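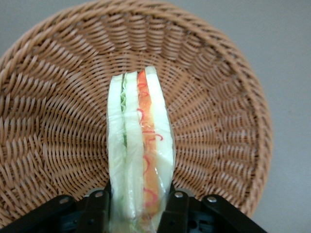
4. Honesty payment at the two offices: what people paid and when

Unattended snack points run on trust, and most of what has been written on them asks only whether people pay. We were more interested in when. A person who takes something at eleven and pays at five is not a non-payer, but she looks like one in any tally done at lunchtime, and a good deal of the gloomy talk about honesty boxes comes from tallies done at lunchtime. The equipment was ordinary. Round woven baskets of the wide, shallow sort with a thick rolled rim, plus clear stepped stands where the table allowed, and a coin tin with a slot. The price list was a printed sheet taped to the wall. No one was told the snack point was being studied until the end, though a notice in the kitchen said that takings were recorded, and this had been agreed with both employers (see Section 3.2 on consent, and the objections to it).

4.1 Sites

The Grinstead office is an insurance back office on two floors. Long-serving staff, fixed desks, a kitchen with a door that shuts. Hillarton is newer and looser – project teams, hot desks, visitors in and out all day, the snack point on a landing that everybody crosses to get to the lifts. Across both, 230 people had regular access. We did not try to work out who among them ever used the snack point, as that would have meant watching it.

Both offices had run something similar before. At Grinstead it had gone on for years under a single member of staff who bought the stock herself and quietly made up the shortfall, a fact that only came out in interview and which makes the old figures there useless to us. Hillarton had a vending machine, removed the previous December when the lease ran out. Some people there still called the snack point "the machine" and this may have coloured how they thought about it. A machine does not wait for your money.

4.2 Procedure

Stock was counted each morning before anyone arrived and again after the offices closed. The tin was emptied at the same times. Payments made by phone through Dobos came with a time stamp, coins did not, so for coins we know the half-day and no more. The trial ran for 4 weeks at each office. In that time 1,177 items were taken across the two.

Prices were left alone after the first day. We had thought of raising them partway, then dropped it; one change at a time is enough, and the change we cared about was the wording of the notice. For the first half it read "Please pay for what you take". For the second half it read "Pay now or pay later, but please pay". Same type size, same paper, same place on the wall. Items were not individually priced.

One slip to record. At Hillarton the second notice went up a day late becuase the landing was being painted. We have left that day in under the first wording, where it belongs.

4.3 Lateness is mostly not loss

The plain result first. Under the second notice, same-day payment fell and payment by the end of the week rose, and the rise was larger than the fall. This was so at both offices. It was clearer at Grinstead, where people know which kitchen they will be standing in tomorrow.

A reader who only saw the daily figures would have concluded that giving people leave to pay late made them worse. One of the two office managers did conclude exactly that, on day three, and asked for the old notice back. We asked her to wait. By the Friday the tin had caught up and then gone past.

Late payment came in lumps. Someone would put in a note and take no change, or send a single round sum by Dobos with a message attached. The messages were a gift. "for the week", "me and Jan, tues + weds", "think this covers it". Several included more than was owed, as far as we could tell. It was common for one person to settle for a small group, which means the paying person and the eating person are not the same, and a measure of honesty per head is going to be off whichever way it is worked out. We gave up on one.

Rounding up was frequent with coins. Rare by phone. When the sum has to be typed in people type the exact sum.

4.4 Does the layout matter?

Wiroj Siriwan argued from the outset that layout would swamp the wording, and the two of us disagreed about it for most of the project. His point was that goods heaped in a basket feel like a shared bowl at a party, and goods set out in rows feel like a shop, and people pay in shops.
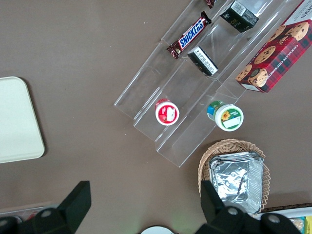
Figure 4. Stepped display: a chocolate bar on the upper tier of a clear stand, on a brown tabletop.

To give the idea a fair go we swapped basket and stand between the offices at the halfway point of each notice period. It's a small test and we would not build much on it. Payment did move in the direction he expected at Hillarton, by a little. At Grinstead nothing. Pooled, the difference is well inside what could come from a couple of forgetful people having a bad week, and we say so in the summary table too.

What layout did change was what got taken. Things laid out singly went one by one. From the basket people took two or more together, to judge by how the Dobos sums fell. So takings per visit go up with a basket and the number of visits goes down, and if late payment comes in lumps anyway then the two effects get tangled. A longer trial could pull them apart. Ours can't.

4.5 What people said

Interviews were done afterwards by Oranuch Yimyam, short ones, standing up, at the snack point or near it. Nobody was asked whether they had paid. They were asked how they kept track. Answers fell into a few loose kinds. Some kept a running sum in their heads and were proud of it. Some had no method and overpaid at intervals to be on the safe side ("I put a fiver in when I feel guilty"). A few kept the wrapper on the desk until they'd paid, as a reminder, then binned it. We had not come across this last one in earlier work and would like to know how widespread it is – it would be easy to ask.

The word "later" mattered to people more than we had expected. At Grinstead one man said the first notice made him feel caught out each time he came down without coins, so he had stopped coming down. He paid under both notices, he just bought less under the first. This is lost custom and not dishonesty, and it does not show up in any tally of the tin.

At Hillarton the interviews were thinner. People were passing through. Two of them took it that the firm was paying for the snacks as a perk and had taken the notice to be aimed at visitors. Hard to call that theft. The firm's landlord, Vosero, had at the time a free fruit scheme running on the ground floor, which can't have helped.

4.6 Limits

Two offices only. Both in desk work, both with people on steady wages. The trial was short and may have caught the novelty of the thing at Hillarton in particular. Coins carry no time stamp, already mentioned, and this matters most for the claim in 4.3, which leans on being able to tell Tuesday's money from Thursday's. We can do that for the phone payments and only by half-day for the tin, and even then not whose purchase the money was for.

We also can't rule out that the office managers talked. They know each other. The Grinstead manager's worry in day three was known at Hillarton by day five, and it is possible that staff there were nudged in ways not on the notice.

Section 5 takes up the question of weekly settling-up as a rule, with a named day, and why we think the day should not be Friday.

Working draft, 2024-03-18. Comments to the authors via the department office. © the authors. Back to top

Comments (4)

tallyho: Our tea fund has worked like this forever, pay when you think of it. The month somebody put up a tick sheet the money went down. Would have liked to see a tick sheet as a third condition.

R. in accounts: The wrapper on the desk! I do this and thought I was the only one.

m_oke: 4.4 is doing too much with too little imo. If the swap was at the halfway point of each notice period you have very few days in each cell. Either run it longer or cut it to a footnote.

tallyho: Agree with the above re 4.4 but keep the bit on sums, it's the intresting part.

Related items
Coin tins and card readers: a note on small change at work
Who buys the milk? Shared costs in office kitchens
Notices people read and notices they don't
Section 5 (draft): Settling-up day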